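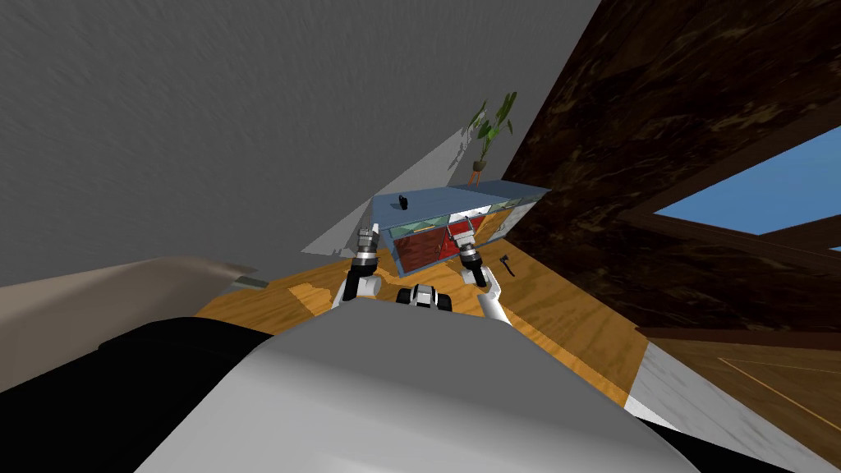
Low cabinet, light blue top, red drawer front.

Adjusting Side-Mount Drawer Slides
Updated Mar 5, 2025

These instructions cover ball-bearing side-mount slides on low cabinets, including the Catdale series and most cabinets fitted with Wirkano hardware. They do not apply to undermount slides, which have their own locking clips and a separate page.

Symptoms
A drawer that rubs on one side, stops short of the cabinet face, or rolls open on its own usually has slides that are out of parallel or set at different heights. A drawer that grinds along its full travel more often has dirt in the ball track. Clean the track before moving any screws.

Tools
No. 2 Phillips screwdriver
Steel rule or combination square
Small level
Pencil
Stiff nylon brush and a dry cloth
Dry PTFE spray

Removing the drawer
1. Empty the drawer and pull it out to the stop.
2. Find the plastic release lever on each slide. On most pairs one lever lifts and the other presses down.
3. Work both levers together and pull the drawer straight toward you. Keep it level. Tipping it can push the ball cage out of line.
4. Set the drawer on its back panel, front facing up.

Cleaning
Brush out both channels of the cabinet member, then wipe them with the dry cloth. Slide the ball cage forward by hand to reach the rear of the track. Apply a light coat of PTFE and wait 30 minutes before refitting. Avoid general-purpose oil. It holds dust, and the grinding comes back.

Checking the opening
Measure the inside width of the cabinet at the front and again at the rear. The two figures should match within 1 mm. Measure the outside width of the drawer box and subtract it from the opening. Standard slides need 12.7 mm of clearance per side. If the opening is wider at the rear, shim behind the rear of the cabinet member with card or veneer.

Setting the height
1. Measure from the cabinet floor to the bottom edge of each slide, front and rear. Write down all four readings.
2. Pick the side that reads level and use it as the reference.
3. On the other side, loosen the screws in the slotted holes by one turn. Leave the round holes empty for now.
4. Move the slide to match the reference and tighten the front screw first.
5. Refit the drawer and test it through full travel.
6. When it runs freely, add the screws in the round holes to lock the position.

Aligning the front
Loosen the screws inside the drawer box that hold the front panel. Set an even gap on both sides, clamp the panel, and retighten. Painted fronts mark easily, so put scrap cloth under the clamp pads.

Replacement parts
Fetamis slides in the 257 mm length fit the shallow drawers. McKinnon cabinets built before September use a different rear bracket, and the old bracket must be kept.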